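Section 4. Sorting and Folding at the Bench

4.1 Purpose of this section

This section sets out how the Hosum sorting bench is to be prepared and used for handling clean textiles. It applies to blankets, garments and small packeted goods received at the Urberg and Stodasow stores. Washing, drying and repair are covered in Section 6.

Users should read the whole of this section before handling any items. A printed copy of the handling table in Section 9 should be kept within reach of the bench.

4.2 Preparing the bench

1. Check that the side panels and the back panel are firmly seated. A panel that moves when pressed lightly by hand must be refitted as described in Section 2.

2. Wipe the tabletop with a damp cloth and dry it fully. Do not use scouring powder or wax polish.

3. Run a dry hand along the edges of the tabletop and feel for splinters, grit or raised fixings.

4. Place one open bin on the tabletop for packeted goods. The bin may stand at any angle, provided that its opening is clear.

CAUTION: Do not sit or stand on the bench. The greatest load permitted on the tabletop is 49 kg, spread evenly.

4.3 Bringing items to the bench

Large items are laid down first, at one side, so that the remainder of the surface stays available for folding. A thick blanket may be allowed to rise in loose folds at this stage. Garments are placed towards the back, and small goods go directly into the bin. 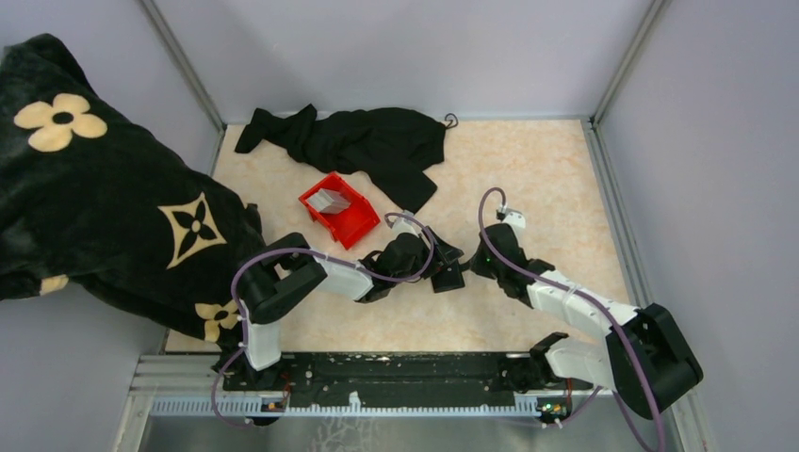
Dark fabrics require particular attention. Seams, cords and fastenings on a black garment are easily overlooked against one another, and the user should open out each part by hand before making the first fold. Plush fabrics must be handled with clean, dry hands. Rings and wristwatches should be removed.

4.4 Folding a blanket

1. Find two neighbouring corners and bring them together.

2. Smooth the pile in one direction with the flat of the hand.

3. Fold the blanket in half lengthways, then in half again. If the blanket is printed, keep the pattern on the outside so that it can be recognised on the shelf.

4. Fold across the width until the bundle fits the shelf. Shelves of the Tsuji pattern accept bundles up to 135 mm high.

Note: Do not press a plush blanket flat in order to make it fit. Use a deeper shelf.

4.5 Folding a garment

1. Lay the garment face down and draw out both sleeves, if it has them.

2. Gather any loose cord and place it on top of the garment. Cords must not hang over the edge of the bench.

3. Smooth out creases from the middle outwards.

4. Fold the sides inwards, then fold the lower part up to meet the collar or waistband.

A garment that cannot be made to lie flat after two attempts is to be set aside for pressing.

4.6 Packeted goods

Flat packets are stacked in the bin with their edges showing. Do not fill the bin above its rim. Torn or open packets are recorded on Form 2 and kept apart from sound stock. A store may hold no more than 2,000 packets at any one time.

4.7 Clearing the bench

Remove folded items in the reverse order of size, smallest first. Shake out any lint and wipe the tabletop again. Return the bin to its place beneath the shelving.

Section last revised: Feb 5, 2025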